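Why Books Stand Up: Keeping a Desk Bookshelf in Order
A page for young readers from the Murby Children's Library

Every book has a front cover, a back cover and a spine. The spine is the narrow side where the pages are held together. When books are put away on a shelf or in a holder, the spine usually faces out, so that a reader can find the right title without moving the others.

The front cover has a different job. It tells the reader what kind of book it is, and it tries to catch the eye. Designers often begin with a dark background and place bright shapes on top of it, such as circles, zigzags or a wide wave that changes from orange to yellow.

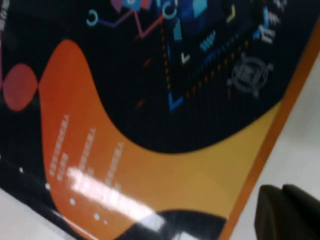
Words on a cover come in different sizes. The title is usually the largest. A subtitle, if there is one, is smaller and gives more information. The names of the people who wrote the book may be smaller still.

Titles are printed in many languages. The Murby Children's Library has 1,880 books, and 538 of them are in a language other than English. Chinese can be written from left to right, as English is, or from top to bottom. The Chinese word for "robot" has three characters: 机器人. The words 原理与应用 mean "principles and applications," and they tell the reader that a book explains how something works and how it is used.
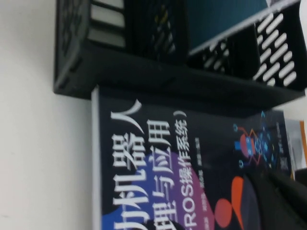
A paperback has a cover made of thick, bendable paper. It is lighter than a hardcover book, but it needs more care. A paperback that leans for a long time can begin to curve. A paperback left under a heavy object may crease at the corners.

How to put a book away

1. Make sure that your hands are clean and dry.

2. Close the book and check that no pages are folded - a bent page can tear later.

3. Look at the place where the book will go. A desk file holder should sit flat on the tabletop, away from the edge.

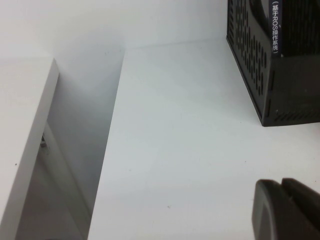

4. Hold the book by both covers and lower it gently. Do not drop it.

5. Leave a little space between books. If you have to push, the holder is too full.

Looking at a cover before you read

A cover can help you decide whether a book is right for you. Look at the drawings first. A picture of a computer chip suggests a book on technology. Next, look for short lines of smaller print, which may list what the book is about.
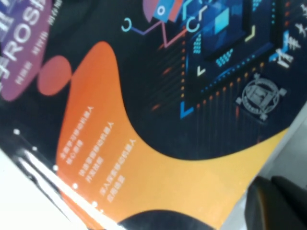 Some covers use capital letters that stand for a longer name. ROS, for instance, is short for Robot Operating System. If you meet letters that you do not know, ask an adult or look inside the book, where the full name is often given on the first few pages.

Young readers may borrow books from the Murby Children's Library for 20 days at a time. In August, the library is open in the mornings only.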